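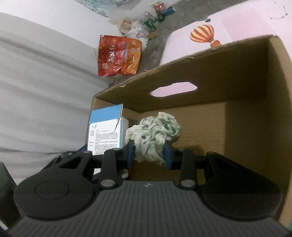 Girko Club, second term: what I learned about holding things

August 15, 2020

I joined Girko without knowing anything about robots. I study logistics, and my idea of a robot was a big yellow arm in a car factory. In March I wrote here about my first weeks in the club, and I promised to write again when I would have something useful to tell. I think now I have.

Our task this term is part of the Randard student challenge. Each team has to prepare a set of recordings in which a person picks up ordinary household things with a hand-held gripper and puts them down in another place. Later a model is trained with these recordings, and a robot arm has to do the same task alone. My team is called Anley, after the street where we had our first meeting. The other team from our college is Bezerra, and they are very good, so I will not write too much about them.

In the first week I believed that my part was the easy one. You hold the tool, you close the fingers on a thing, you lift it. A child can do this. Then we watched my first recordings together on the big screen and I was a little ashamed. I was moving as I move my own hand, very fast and with many small corrections. In one recording I went to a sock, changed my mind, touched it from the other side and then went back to the first side. For me it was one simple movement. For a model it is a strange lesson, and it will learn my doubts together with the rest.

So we made rules. Come to the object in one line. Stop a moment before closing. Close the fingers slowly, wait, lift. If you made a mistake, finish the movement calmly and mark the recording, do not throw it away. We argued for a whole evening about the last rule, and I was on the losing side. I wanted a clean set. Now I think the others were right, and the marked recordings are the ones that we discuss the most.

Soft things are the hardest for me. A piece of thin cloth, when it is already crumpled, gives you a hundred places to hold it and most of them are bad. If you take only the top fold, the rest slides out of the blue pads when you go up. If you go too deep, you pinch the bottom of the box as well. I learned to look for the thickest part of the bunch and to keep both fingertips at the same height. When the cloth lies inside a cardboard box there is also the wall to think about, and the outside of the gripper is wider than you feel in your hand. I have hit the wall of a box more often than I want to say.

Cups are different. The shape is clear and you know where the fingers should go, but there is less forgiveness. With a yoghurt cup I try to have one pad on each side and keep it upright until it stands on the table again. Too low and it wants to tip, too high and you press the rim. A table with a shiny surface is also more difficult in the recordings, the reflections of the lamps move when you move - we talked about covering it with a cloth, but a real home has shiny tables too, so we left it.

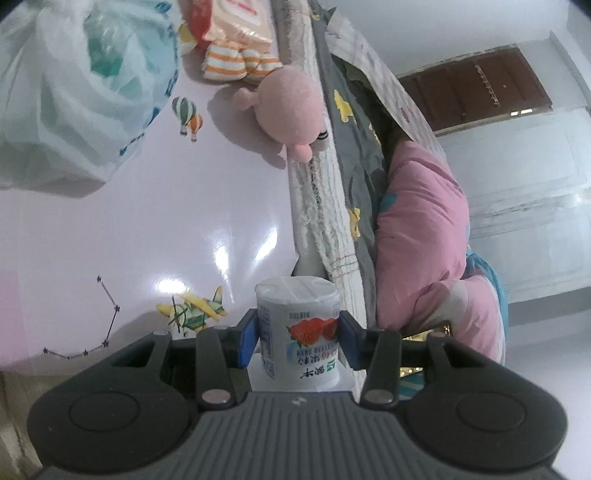 One comment under my March post asked if it would not be better to practise with wooden blocks first, and to bring in food packets and clothes only when the method is good. The same comment said that beginners learn bad habits from difficult objects.

I thought about this for a long time. We did begin with blocks, for two meetings, and I became quite good at blocks. When we changed to normal things, almost nothing of this helped me. A block does not bend and it does not care from which side you come. Perhaps another person would learn better in that order, but for me the time was lost.

We have 322 recordings now, counting the marked ones. The Randard rules ask that every file has a short written description, and this work is slower than the recording. My English became better from it, at least in one direction: I know the words crease, rim, lid, handle and pleat very well. Next month we start with drawers. I tried one at home with my own hand, slowly, following our rules, and it took me 15 seconds to take out a spoon.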